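Evaluation of the Drekness Two-Arm Tabletop Kit for Packing Personal-Care Items

Student Project Report
Department of Applied Automation, Skeminmont Technical College
Submitted 18th February

1. Background

The Department was asked to advise on whether a low-cost two-arm kit could be adopted for the second-year laboratory course. The kit under review is sold by Drekness as a complete package: two arms, a mounting rail, clamps, cabling and a software license for one workstation. The supplier describes it as suitable for "light sorting and packing." The project group chose to test that claim with a single task, the packing of toiletries into a small open box of the type used for hotel and hospital welcome sets.

The task was selected for its mix of shapes. Toothbrushes and razors are long and thin and lie close to the table. Pump bottles stand up but tip easily. Tubes of toothpaste change shape when they are gripped. A kit that can manage all of these should be able to manage the blocks and cups used in the present course exercises.

2. Equipment and Setup

Both arms were fixed to the rail along the near side of a wooden table, following the layout in the Drekness manual. Each arm has white links and black joint housings, with the motor cable routed along the outside. Assembly was completed in two laboratory sessions in October. The manual was clear on the mechanical steps and less clear on joint calibration, where the left arm had to be set up again after the first attempt gave an offset at the wrist.

The box was placed near the middle of the table, within reach of both arms. Loose items were laid to its left. The operator did not touch the items once a trial had begun.

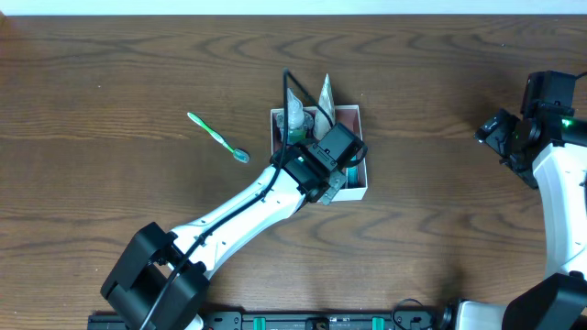
3. Method

A trial was defined as one attempt to pick up one item and place it in the box. A trial was counted as a success if the item came to rest inside the box walls and no other item had been pushed out. Trials in which the software stopped for a fault were counted as failures, with the fault code entered in the log.

The group had planned 1000 trials. The final number was 1096, as the series for toothbrushes was extended after the gripper pads were replaced. Of these, 746 were run on the left arm and the remainder on the right. The difference reflects the layout, in which most loose items lay on the left side of the table.

4. Observations

4.1 Gripping

Long, thin items gave the most varied results. When a toothbrush was taken near the middle of the handle, it was usually carried without slipping. When it was taken close to one end, it tended to turn in the fingers, and the final angle over the box could not be predicted. The software has no function for correcting the angle of an item after pickup, although the Juvthorpe kit already owned by the Department does offer one. 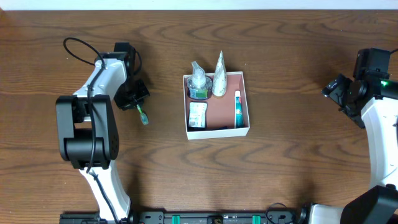
Replacement of the pads improved the hold on smooth plastic handles, and the group recommends that a spare set be ordered with any purchase. The pads are held by small screws and can be changed in a few minutes – a point in the kit's favor for classroom use.

4.2 Placement

Placement was reliable while the box was nearly empty. As it filled, the gripper body itself became the main obstacle. The wrist housing is wide in relation to the fingers, and items already standing in the box were sometimes touched while the next one was being lowered. Bottles were more affected than tubes.

4.3 Cabling

The external cable forms a loop above the wrist. The supplier's clips keep it in place along the link, but the loop moves freely when the arm is extended over the box. Students should be told to check it before each session.

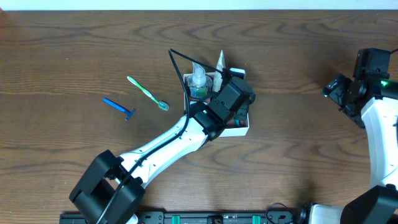
Figure 3. Left arm with its gripper over the tray; razor and toothbrush on the table.

5. Support and Service

The kit was supplied through the reseller Öberg, whose service agreement covers parts and remote advice for one year. Two requests were made during the project. The first, on calibration, was answered the same day with a corrected page of the manual. The second, on a recurring fault code, remained open at the time of writing. Fault stops accounted for 397 log entries, many of them repeats of this one code, and the group considers this the most serious weakness of the product as delivered.

6. Recommendations

The kit is recommended for the second-year course on condition that the open fault is resolved by the supplier. It is not recommended at present for unattended operation. One kit should be purchased for the coming term, together with spare gripper pads and additional cable clips, and the packing task described in this report should be kept as a laboratory exercise. The full trial log is held by the Department and may be consulted on request.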